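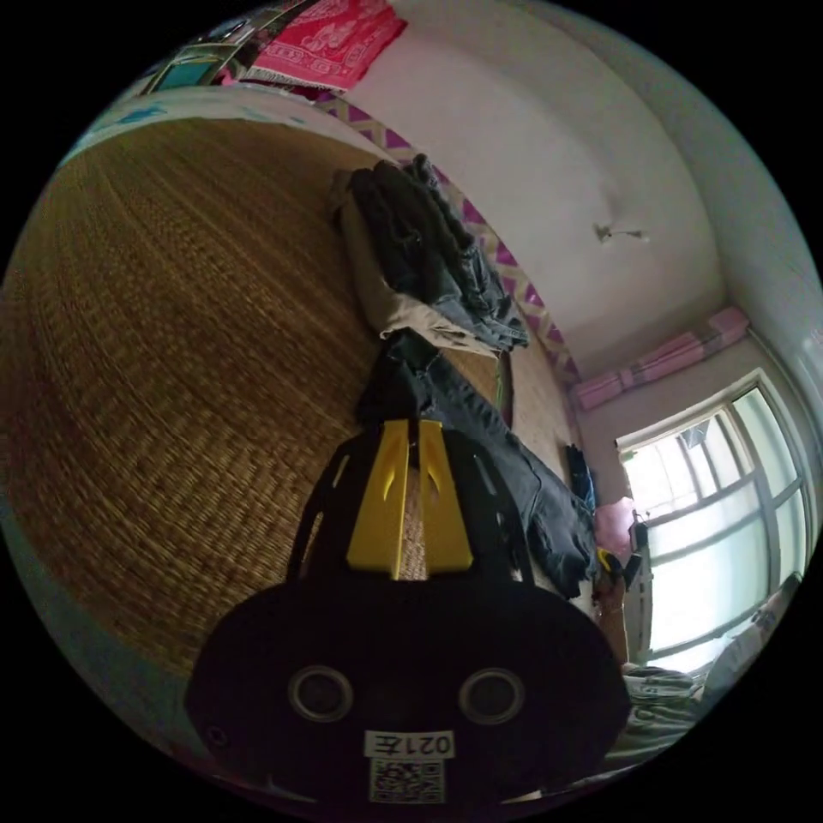

Left unit, label 021左, fingers open over the mat.

Left gripper loses width readings after finger swap

I run a pair of hand-held grippers for folding clothes. On Saturday I replaced the yellow fingers on the left unit. Since then the logged opening never reaches zero. Fully closed it reads 3 mm, and on dark trousers it sometimes jumps to 9. The right unit still has its old fingers and reads fine. Firmware is Markuvley 239 on both. Do I need a full recalibration or is something mounted wrong?

2 answers

Malte Eichhorn
Constant offset and jumps are two separate faults. For the offset, close the fingers by hand with nothing between them and check that they meet along the whole face. If they touch only at the tips, one finger is not seated on the strut frame. Loosen it, push it down to the stop, retighten - then rerun the zero routine.
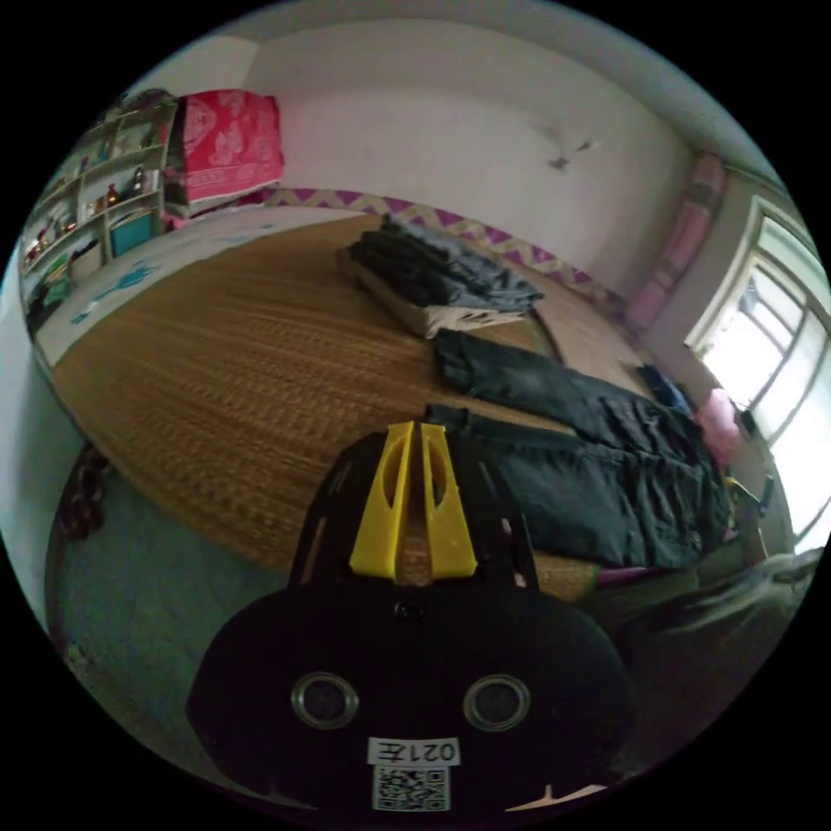

The jumps I would look for in the exposure setting. Dark denim with a window behind it pushes auto exposure up and the yellow washes out, so the width tracker loses the finger edge. Lock exposure with the mat in view and log 51 cycles before changing anything else.

Jandia
Had the same thing, new fingers fixed it. Mine were from Buschmann.

Comment from asker: left finger was not at the stop. Closed reading is now 0. Exposure not tested yet.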